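What the robot changes on our floor

I work at Zirnercombe, a care home with 51 rooms, and since January we prepare for a robot on the night shift.

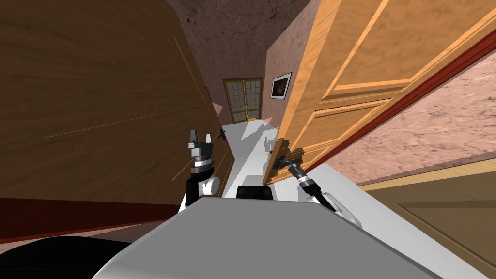 A door exercise in the simulator, right gripper on the handle.

The firm Maltent makes the programme, and they let the night staff look at the exercises before any machine comes to us. I was surprised how much of it is doors. In one night I open perhaps every door on my corridor, and I never thought of it as work. Now I must explain it in words: how far to open, when to wait, when to knock again.

The plan is that the robot will bring linen and water to the rooms, and we stay with the residents. Our night team is 8 people. The manager has told us that all of us keep our hours, but three of us will have new duties, and one of these is to watch the robot on a screen. I have asked for this duty, although I am not sure I will like to sit so long.

My older colleagues worry more about the noise than about their jobs. Next month we have a training of 60 minutes, and I will write again after it.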